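Monday, October 10, 2022

## Chair day

I've been grinning since lunch. The new method works, or works well enough that I want to get it down before I forget how it felt.

The idea was Iulian's, from back in July: stop planning the walk and the grasp as separate problems. Let the policy learn both together, so the legs know what the arm is about to need. Iven, our old controller, always stopped, squared up and only then reached. Hirel (the new one!) starts leaning while it's still settling its feet.

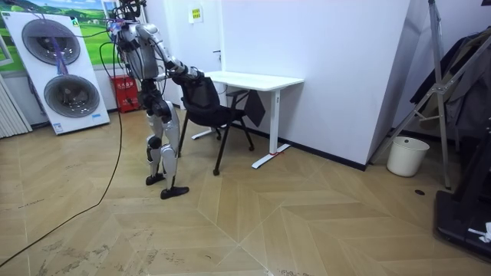 We gave it up to 7 tries per starting position, with 4 starting positions to get through before Angus had to leave. Iven used to lose its balance whenever the casters rolled a little. Hirel takes a small step and keeps hold. The first time it did that I yelled so loudly that Iulian dropped his pen. He watched the replay three times and then went very quiet, and with him that's a good sign.

The far start is still rough. The hand comes in high, closes too early, and we reset. Angus thinks the depth estimate drifts when the torso pitches forward, and I think we simply didn't train on enough far starts, so we have a bet going and the loser buys noodles. We changed the reach timing after the second bad run and the approach got smoother right away, which proves neither of us right, but what a nice thing to watch. 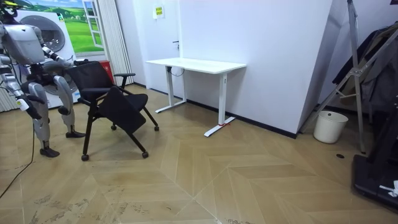 ## Tomorrow

- Rerun the far start with Angus's fix, then with mine
- Plot the foot timing against Iven's
- Ask Iulian if 3 seeds are enough for the paper
- Sleep first!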